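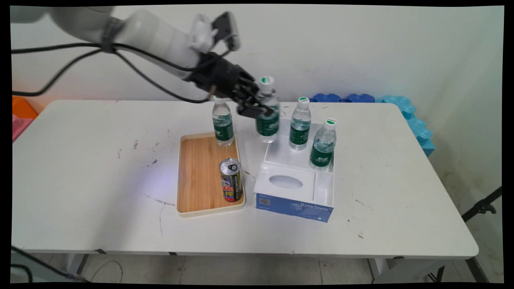

October 3, 2026. Drinks restock for the break counters, station 2. The restock job moved from the floor staff to the arm in August, and this entry covers what changed in the work, with cycle data from the Lemaire log. The task is short: bottles go between the wooden tray and the white organizer box, gripped high, near the neck and shoulder, so that the green label stays clear of the fingers. The can on the tray is not part of the bottle routine and still gets placed by hand.

Log total since August: 1878 cycles, of which 1401 ran without anyone touching the station. The remainder are mostly pauses that the operator cleared from the panel. The Stirer scheduler counts a pause and a regrip as the same event - this needs splitting before the next report.

Changes to the job, from shift notes:

Before, one person per shift walked the counters and filled them. Now the same person loads stock at the station, watches the queue and clears pauses. Walking time is down. Standing time is up, and two people have asked for a stool and a mat. Request sent to Jadunness facilities, no reply yet.

Pauses arrive in clusters. Operators report they can't start a second job between them, so the freed time on paper is not usable time. Proposal: hold non-urgent pauses for 30 minutes and release them as a batch. Needs a trial on the late shift first.

Training took longer than planned. The panel wording was written for us and not for the floor. "Regrip tolerance exceeded" now reads "Check bottle, then press Continue." Calls to the bench dropped after the change, but I have no clean count.

Pay grade for the station role is still open. Staff raised it again at handover. Not ours to settle, but it affects who signs up for training, and the rota has gaps.

Open items:
- separate pause and regrip codes in Stirer
- cable slack along the arm, recheck after the next move
- cycle 943: log entry has no end time, pull the raw file
- copy the new panel text to the Flikstead station

Filed under: Workshop Notes / Handling

Home Notebook Stations Archive Contact

Back to top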